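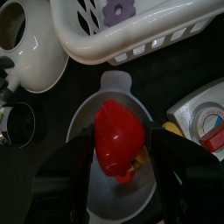 Red pepper and the bowl, play food set

Toys and Play > Ages 2 to 5 > Play food: plastic, wood or felt?

yawen_h
Hello everybody. My daughter will be three in May and I want to give her a set of play food. I read many pages already and now I am more confused than before. In our apartment we have little space, so I can buy only one set. My mother-in-law says plastic is cheap and ugly and that wood is the only proper material. My sister has felt food and it is full of dog hair. What do you have at home, and does it survive?

Ya-wen

bekgate_mom
Plastic, no question. We have had ours for 7 years and it went through three children. You put it in a sink with warm soap and it is clean. Try this with wood.

lilibeth.lacson
I must disagree a little with the previous post. Wooden food can be wiped with a damp cloth and dried the same day, and it doesn't need a bath. Ours is from a small workshop, Malabanan, and the paint has chips only on the carrot, which my son used as a hammer. What I like is the weight. A wooden tomato feels like something in the hand, and a plastic one feels like an egg shell.

bekgate_mom
A hammer is exactly my point, Lilibeth. A hollow pepper thrown at a brother makes a noise. A wooden one makes a visit to the doctor.

lilibeth.lacson
My children don't throw food :)

alzbeta_h
They will.

I work in a kindergarten in Uldale and we have all three kinds, so I can compare. Felt is beautiful for one year and then it is gray. Wood is good for cutting sets, the ones with Velcro in the middle, because the knife makes a nice sound. For everything that goes in pots and bowls the children take plastic first, and I think it is the color. A shiny red pepper is what they fight for. The potato stays in the box.

One thing to watch: hollow plastic pieces sometimes have a tiny hole from the production. If you put them under water, the water goes inside and stays there. Wash the outside with a cloth, or close the hole with a drop of glue before the first use.

yawen_h
Thank you, I didn't know about the hole! Alžběta, how many pieces is enough? The Ivosow set has 97 and it looks like a lot for one small girl.

alzbeta_h
Too many, in my opinion. Twelve good ones are enough at this age. With a big set she will pour it on the floor and walk away. If you buy the big one, put most of it in the closet and change the pieces every month.

aileen_d
We have the Ivosow one. The vegetables are fine – the colors stayed strong – but the fried egg and the cheese are thin and ours cracked in the first winter. Also check the small parts if there is a baby at home. I gave the grapes to my neighbor, whose children are older.

precious_b
Can I say something against all of this? My two played with real onions, empty yogurt cups and a wooden spoon, and they were happy. It cost nothing.

bekgate_mom
Real onions on my carpet, no thank you.

precious_b
You peel the loose skin first. It works well with lemons too.

yawen_h
I think I will look for a smaller plastic set, vegetables only, and give her one of my old pots. My mother-in-law can bring the wooden cake if she wants. Does somebody know if Ivosow sells the vegetables separately?

aileen_d
Yes, in a net bag. The shop in Bekgate had them last month, next to the bath toys.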